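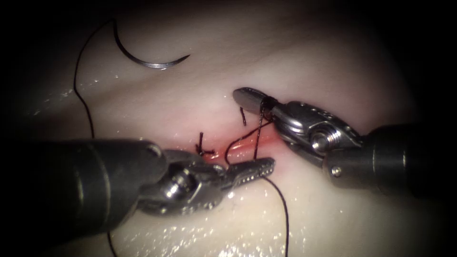 2 min read

October, bench notes, 7:40 am

Landlord call done. Edwards wants the back rent from the closure months, all 6 of them, paid by spring. I asked for 16 months to spread it and he said he would think it over. Gholamreza Khosravi went through the lease again and found the clause on shared utilities. We have been paying the full water bill for the building, including the nail salon next door. Copy is in the blue folder.

Walk-in repair orders: 9 open. Two are waiting on parts from Grendusard, who have moved their cutoff to noon. Anything needed the same week has to be phoned in before lunch.

Tremedico paid the old invoice, the one for 157 dollars. Mark it closed. 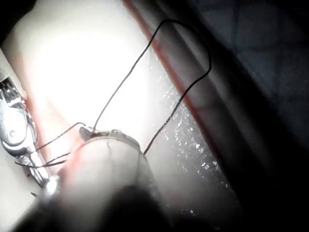

Riku Nomura checked the front counter hours against the sales slips. Almost nothing comes in before ten, so from next month we open at ten and use the early part for bench work. Sign on the door needs changing, and the hours on the web page too. I still don't have the login for the page — Riku thinks it went to the old email.

Drorellow, two doors down, is closing at the end of the lease. They offered us their shelving and the small compressor. Shelving yes, if it fits along the north wall (measure first). Compressor is louder than ours and the hose fitting is a different size, so I said no.

To do: write to Edwards about the water bill and keep it separate from the rent letter. Ask Gholamreza what we can claim back and how far. Order receipt rolls.

4:15 pm. Edwards called back. He will take 9 months, no late fees. Told him I'd answer after Gholamreza has seen it in writing.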